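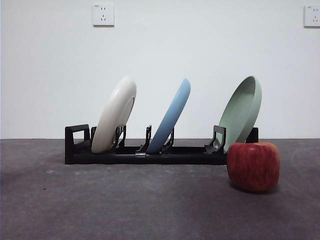 공동 부엌 사진첩: 식기 건조대

드리케로(Drikero) 하우스 1층 공동 부엌의 살림이 무엇이 어디에 있고 어떻게 쓰는지 하나씩 적는다. 이 페이지는 식기 건조대 편이고, 냄비와 조리 도구는 다른 페이지에 있다.

건조대와 접시
검은색 플라스틱 건조대에 둥근 접시 세 장을 세워 두었다. 왼쪽이 크림색, 가운데가 파란색 접시다. 접시는 칸마다 한 장씩 꽂고, 벽 쪽으로 살짝 기대게 놓는다.

건조대 이름은 돌롤덴(Dollolden)이고, 무게는 926g이다. 전에 쓰던 철제 2단 건조대는 다리에 녹이 슬어 작년 9월에 버렸다. 새것은 낮고 길어서 창가 선반 밑에도 들어간다. 칸이 넓지 않아 국그릇이나 뚝배기는 꽂을 수 없다. 그런 그릇은 마른 행주를 깔고 엎어 두면 된다.

손잡이
왼쪽 끝에 네모난 고리 모양 손잡이가 있다. 옮길 때는 접시를 모두 빼고, 한 손으로 손잡이를, 다른 손으로 반대쪽 끝을 잡는다. 접시를 꽂은 채로 들면 받침대가 휘어진다. 컵을 손잡이에 걸어 두는 사람이 있는데 컵은 싱크대 위 고리를 쓰기로 했다.

받침대 이음매
가운데 접시 바로 아래를 보면 받침대 색이 조금 밝은 회색을 띠는 부분이 있다. 두 부분이 만나는 자리다. 물때가 잘 끼는 곳이라 청소 당번은 칫솔로 한 번씩 문질러 준다. 세제는 설거지용을 그대로 써도 되고, 뜨거운 물은 붓지 않는다.

접시의 출처
크림색 접시는 스카르 초아(Sekar Tjoa) 씨가 이사 나가면서 두고 간 것이다. 뒷면에 둥근 굽이 있어 건조대에 세우면 굽 쪽이 앞으로 온다. 파란 접시는 동네 그릇 가게 할로넥(Haloneck)에서 샀다. 같은 것을 더 사려고 했지만 지금은 들어오지 않는다고 한다. 둘 다 누구나 쓸 수 있고, 개인 접시는 각자 이름표가 붙은 칸에 보관한다.

정리 시간
아침 설거지는 점심 전까지, 저녁 설거지는 자기 전까지 건조대에서 빼서 찬장에 넣는다. 접시는 찬장 아래 칸, 작은 그릇은 위 칸이다. 과일은 건조대 옆에 두지 말고 냉장고 옆 바구니에 넣어 달라는 요청이 있었다. 다음 입주자 모임에서 다시 이야기한다.

사진과 글 정리: 다낭 엔틸리(Danang Entili)
마지막 수정: 2024년 5월 14일
빠진 내용이나 틀린 곳은 부엌 게시판에 적어 주세요.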